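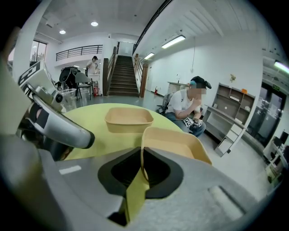
델텐트(Deltent) 키트 개발 정례회의 회의록
2월 회의, 오후 2시 시작

참석: 개발팀장, 설계 담당, 금형 담당, 인쇄물 담당, 영업 담당, 고객지원 담당, 머빈 티보도(Mervin Thibodeau, 원형 설계, 화상 참석)
불참: 포장 담당 (자료 사전 제출)
기록: 인쇄물 담당

안건
1. 지난 회의록 확인
2. 1/400 예인선 런게이트(Rurngate) 2차 시험 사출 결과
3. 부품 구성 및 런너 배치
4. 데칼
5. 설명서
6. 포장
7. 예약 판매 및 유통
8. 고객지원 현황
9. 기타

1. 지난 회의록 확인

지난 회의록의 데칼 항목 가운데 "흘수선 눈금 삭제"를 "흘수선 눈금 별도 인쇄"로 고친다. 그 밖에는 수정 없이 확정.

지난 회의 과제 중 닻 체인 소재 비교는 마치지 못했다. 설계 담당이 다음 회의까지 가져오기로 함.

2. 런게이트 2차 시험 사출 결과

금형 담당 보고. 선체는 좌우 분할로 1차와 같고, 완성 시 전장은 149mm로 도면과 일치한다. 1차에서 지적된 선수 쪽 수축은 눈에 띄게 줄었으나 좌현 방현재 뒤쪽에 얕은 싱크마크가 남아 있다. 사포로 밀면 없어지는 깊이지만 바로 위에 리벳 몰드가 있어 구매자가 손대기 어려운 자리다.

티보도 씨는 방현재 안쪽의 보강 리브를 얇게 하고 위치를 선미 쪽으로 옮기자고 제안했다. 금형 담당은 리브를 얇게 하는 것은 용접 보수 후 재가공이 필요하고, 위치를 옮기는 것은 갑판 받침과 겹친다고 답했다. 두께만 조정하기로 합의.

갑판과 선체의 결합은 우현이 뻑뻑하다. 설계 담당이 조립한 세 벌 모두 같은 자리에서 걸렸다. 갑판 가장자리를 깎지 않고 선체 쪽 턱을 낮추는 방향으로 수정한다. 갑판 가장자리에는 배수구 몰드가 있어 건드리지 않는다.

굴뚝은 상단 테두리가 두껍다는 의견이 다시 나왔다. 개발팀장은 이 축척에서 더 얇게 하면 사출 불량이 늘어난다고 보았고, 티보도 씨는 바깥쪽만 비스듬히 깎아 얇아 보이게 하는 방법을 설명했다. 도면을 받아 본 뒤 결정한다.

난간은 플라스틱 부품으로 유지한다. 에칭 부품을 기본 구성에 넣자는 영업 담당의 의견이 있었으나 소비자가격이 올라가고 초심자가 부담을 느낄 수 있다는 이유로 채택하지 않음. 별매 에칭은 본 제품 출고 후에 다시 논의한다.

결정: 방현재 안쪽 리브 두께 조정, 선체 우현 턱 수정. 금형 수정 후 3차 시험 사출 진행.
담당: 금형 담당

3. 부품 구성 및 런너 배치

현재 총 부품 수는 266개이며 런너는 6장이다. 투명 런너와 받침대 런너도 여기에 포함된다.

고객지원 담당이 부품 분실 문의가 가장 많은 유형은 도르래, 볼라드, 문손잡이처럼 작은 부품이라고 설명하고 볼라드와 도르래의 여분을 요청했다. 설계 담당은 C 런너 모서리에 빈자리가 있어 볼라드는 추가할 수 있으나 도르래는 자리가 없다고 답했다. 볼라드 여분만 넣는다. 여분이 들어가면 총 부품 수가 달라지므로 상자와 설명서의 부품 수 표기는 3차 시험 사출 후에 확정한다.

게이트 위치에 대해서는 티보도 씨가 의견을 냈다. 마스트 부품의 게이트가 가는 쪽에 붙어 있어 니퍼로 자를 때 부러지기 쉽다는 것이다. 금형 담당도 같은 의견이며, 굵은 아래쪽으로 옮겨도 수지 흐름에는 문제가 없을 것으로 본다. 이번 수정에 포함.

선실 유리는 투명 부품을 안쪽에서 끼우는 방식이다. 지붕을 먼저 접착하면 나중에 넣을 수 없으므로 설명서에서 순서를 분명히 해야 한다. 5번 안건에서 다룸.

사출색은 선체 검정, 상부 구조 황갈색, 흘수선 아래 적갈색으로 한다. 도색하지 않는 구매자를 고려한 것이다. 영업 담당은 상부 구조의 황갈색이 시제품에서 너무 어둡게 나왔다고 했고, 참석자 대부분이 동의했다. 금형 담당이 한 단계 밝은 색의 색상편을 받아 돌리기로 했다.

결정: 볼라드 여분 추가, 마스트 게이트 이동, 황갈색 수지 재선정.
담당: 설계 담당(런너 도면), 금형 담당(색상편)

4. 데칼

인쇄는 베르제롱(Bergeron)에 맡긴다. 1차 교정쇄를 회의 중에 돌려 보았다.

흰색 농도는 검은 선체 위에서도 비치지 않아 문제없음. 선미 선명의 글자 간격이 도면보다 좁아 수정을 요청한다. 굴뚝 띠는 곡면에 맞추면 뒤쪽에서 끝이 맞지 않는다. 설계 담당이 실제로 붙여 본 결과 길이가 모자랐다. 굴뚝 둘레를 사출품에서 다시 재고 겹치는 여유를 더해서 베르제롱에 전달하기로 함.

흘수선 눈금은 지난 회의에서 정한 대로 별도 시트로 인쇄한다. 다만 별도 시트로 하면 상자에 넣을 때 빠뜨릴 위험이 있다는 포장 담당의 서면 의견이 있었다. 두 시트를 같은 봉투에 넣고 봉투 앞면에 시트 수량을 인쇄하는 것으로 정리했다.

선적항 표기는 두 가지를 넣는다. 티보도 씨가 초기형과 후기형의 표기 차이를 정리한 자료를 보내왔다. 초기형은 선미에만, 후기형은 선미와 구명부환에 모두 표기된다. 구명부환의 글자는 이 축척에서 읽을 수 없는 크기지만 넣기로 했다.

결정: 선명 간격과 굴뚝 띠 길이 수정 후 2차 교정쇄 요청.
담당: 인쇄물 담당

5. 설명서

초안을 검토했다. 주요 의견은 다음과 같다.

선실 조립 단계에서 유리 부품과 지붕의 순서가 한 그림에 함께 들어가 있다. 두 단계로 나눈다.

초기형과 후기형의 선택이 처음 나오는 곳은 굴뚝 조립인데, 그 전에 갑판에 구멍을 뚫어야 하는 작업이 있다. 첫 장에 선택 표를 두고, 갑판 단계에도 구멍 위치를 형식별로 표시한다. 고객지원 담당은 이전 제품에서도 같은 이유로 문의가 많았다고 덧붙였다.

도색 안내는 도료 회사의 번호를 넣지 않고 색 이름만 적는 것이 초안이었다. 영업 담당은 번호가 없으면 매장에서 도료를 함께 팔기 어렵다고 했다. 개발팀장은 번호가 바뀌거나 단종되면 설명서를 다시 찍어야 한다는 점을 들었다. 설명서에는 색 이름만 넣고, 번호 대조표는 홈페이지에 올려 필요할 때 고치는 것으로 절충.

리깅 그림은 따로 한 면을 쓴다. 실은 키트에 포함하지 않으며 그 사실을 상자 옆면과 설명서 첫 장에 적는다. 티보도 씨가 예인 로프의 감는 방향이 초안에서 거꾸로 되어 있다고 지적했다. 수정.

한국어 문장에서 "접착"과 "끼움"이 섞여 쓰인다. 접착제를 쓰는 곳은 모두 "접착", 쓰지 않는 곳은 "끼움"으로 통일한다. 예인 후크는 움직이는 부품이므로 "접착하지 않음"을 그림 옆에 따로 적는다.

결정: 의견 반영 후 2차 초안 작성. 설계 담당이 2차 초안만 보고 한 벌을 처음부터 조립해 본다.
담당: 인쇄물 담당, 설계 담당

6. 포장

포장 담당의 서면 자료를 개발팀장이 대신 설명.

상자는 기존 소형 선박 시리즈와 같은 규격을 쓴다. 런너를 겹쳐 넣은 높이는 규격 안에 들어가지만, 선체를 따로 봉투에 담으면 뚜껑이 조금 뜬다. 선체 봉투를 맨 아래에 두고 나머지를 위에 쌓으면 닫힌다. 포장 순서표를 만들어 작업장에 전달한다.

투명 부품은 개별 봉투에 담는다. 데칼과 닿지 않도록 데칼 봉투는 설명서 사이에 끼운다.

상자 그림은 항구를 나서는 예인선을 우현에서 본 구도로 정해졌으며 밑그림이 도착했다. 밑그림의 마스트가 후기형인데 굴뚝은 초기형으로 그려져 있다. 작가에게 후기형으로 맞춰 달라고 요청한다. 배경의 크레인은 배보다 눈에 띈다는 의견이 있어 크기를 줄인다.

상자 옆면에는 완성 사진, 전장, 축척, 부품 수, 필요한 공구를 넣는다. 완성 사진은 3차 시험 사출품으로 촬영한다. 시제품 사진을 먼저 쓰자는 의견은 우현 갑판 틈이 그대로 보인다는 이유로 보류.

담당: 포장 담당(순서표), 인쇄물 담당(상자 그림 수정 요청)

7. 예약 판매 및 유통

영업 담당 보고. 레르게이트(Lergate)에서 초도 물량을 먼저 받고 싶다는 연락이 왔다. 조건은 예약 시작을 다른 매장보다 앞당기는 것이다. 개발팀장은 예약 시작일을 매장별로 다르게 두면 작은 매장의 불만이 나온다고 하여 반대했다. 예약은 모든 매장이 같은 날 시작하되, 레르게이트에는 매장 전시용 완성품을 한 벌 제공하는 안으로 답변한다.

예약 시작 시점은 3차 시험 사출 결과를 본 뒤에 정한다. 날짜를 먼저 공지하고 미루는 일은 피하기로 했다. 홈페이지에는 "개발 중"으로만 표시하고 사양은 축척과 전장만 올린다.

가격은 오늘 정하지 않음. 수지 재선정에 따른 단가와 데칼 두 시트의 인쇄비가 나와야 계산할 수 있다. 영업 담당이 견적을 받아 다음 회의에 올린다.

전시회 출품 건. 봄 전시회에 런게이트를 낼지 논의했다. 미도색 조립품과 도색 완성품을 나란히 놓자는 의견이 많았다. 도색은 티보도 씨가 맡겠다고 했으나 운송 중 파손이 걱정되어, 국내에서 도색하고 티보도 씨는 색 지정과 오염 표현 자료를 보내 주는 것으로 정했다. 전시용 받침과 덮개는 기존 것을 쓴다.

담당: 영업 담당

8. 고객지원 현황

고객지원 담당 보고. 이번 달 문의는 부품 분실이 가장 많았고, 설명서 관련 문의와 데칼 변색 문의가 그 뒤를 이었다. 데칼 변색은 모두 오래된 재고에서 나온 것으로, 보관 상태를 묻고 재고가 있는 시트는 교환해 주었다. 재고가 없는 시트는 재인쇄 여부가 정해지지 않아 답변을 미루고 있다. 개발팀장은 소량 재인쇄가 가능한지 베르제롱에 물어보고 결과에 따라 안내문을 쓰도록 했다.

부품 신청서 양식에서 런너 기호와 부품 번호를 바꿔 적는 경우가 잦다. 칸을 나누고 작성 예를 설명서 뒷면에 넣는다. 런게이트 설명서부터 적용.

해외에서 오는 부품 신청은 배송료가 부품값보다 비싸 신청을 취소하는 사례가 있었다. 영업 담당이 작은 봉투로 보내는 우편 방식을 알아보기로 함.

9. 기타

설계 담당이 다음 제품 후보로 같은 축척의 등대 보급선과 하천 준설선을 제안했다. 준설선은 버킷 체인의 부품 수가 많아 금형비가 커진다. 보급선은 도면이 일부만 남아 있다. 티보도 씨가 보급선의 갑판 도면을 가진 소장처에 문의해 보겠다고 했다. 후보 선정은 런게이트 출고 이후로 미룬다.

시험 사출품 보관 선반의 표기가 차수별로 되어 있지 않아 1차와 2차가 섞일 수 있다는 지적이 있었다. 금형 담당이 차수와 수지 색을 적은 꼬리표를 붙인다. 1차 사출품은 사내 도색 시험용으로 써도 된다.

화상회의 음성이 중간에 두 번 끊겨 굴뚝 관련 논의를 다시 했다. 다음 회의에서는 도면을 하루 전에 공유한다.

다음 회의까지 할 일

금형 담당: 리브 두께 조정, 선체 우현 턱 수정, 마스트 게이트 이동, 황갈색 색상편, 시험 사출품 꼬리표
설계 담당: C 런너 도면 수정, 굴뚝 둘레 재측정, 닻 체인 소재 비교, 설명서 2차 초안 조립 확인
인쇄물 담당: 데칼 2차 교정쇄, 소량 재인쇄 문의, 설명서 2차 초안, 상자 그림 수정 요청
포장 담당: 포장 순서표, 데칼 봉투 문구
영업 담당: 레르게이트 답변, 단가 견적, 전시회 신청, 해외 우편 방식 조사
고객지원 담당: 부품 신청서 양식 수정
티보도: 굴뚝 상단 도면, 색 지정 자료, 보급선 도면 문의

다음 회의는 3차 시험 사출품이 도착한 뒤 개발팀장이 공지한다.

오후 4시 30분 폐회.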